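My six months of pretending to be a crypto trader

So I finally sold the last of my Rirari tokens on Tuesday, and I feel weirdly fine about it.

If you've been reading for a while, you'll remember I got into this because of Imtiaz Abeysekara, who sat next to me at my old job and talked about coins all through lunch. He got me to open an account on Lernance with $300. I told myself that was the limit. Then Rirari jumped 17 percent in one weekend and, well, the limit became $400 more. You can guess the rest!

What surprised me was how much of my day it ate. I'd check the price before coffee, again in the parking lot, and then at 2 a.m. when I got up for water (the worst time to make any kind of decision, by the way). I set alerts, then muted them, then opened the app anyway. I also paid fees on nearly every tiny trade and never added them up until September. That was not a fun evening.

I moved a little into Ovus at one point, mostly on the strength of a forum thread I can't even find anymore. It went nowhere. It just sat there. Looking back, it was probably my best pick, seeing as I never felt the urge to touch it.

All told I'm down around 6 percent, which I know is getting off lightly. Imtiaz is still in and says I'm leaving too early — he may be right, and I've promised not to look until Christmas. The money that came out is in a boring savings account now. I still want to write something on taxes, once I've worked out which export file Lernance wants me to use. There are two of them and they don't match, so if you've dealt with this, please leave me a comment.
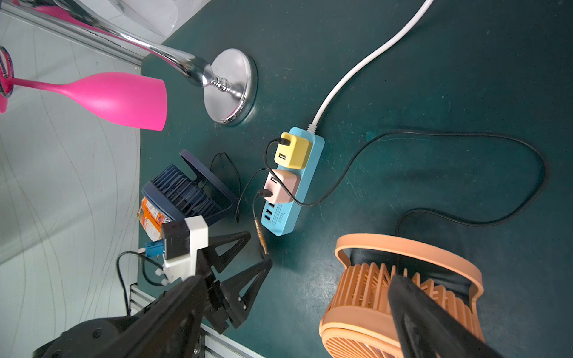
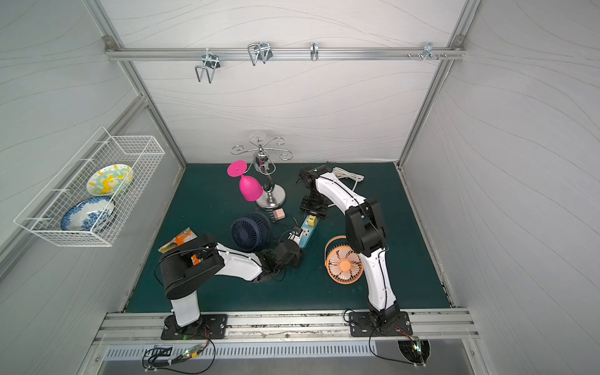 The power strip shows up in both of these.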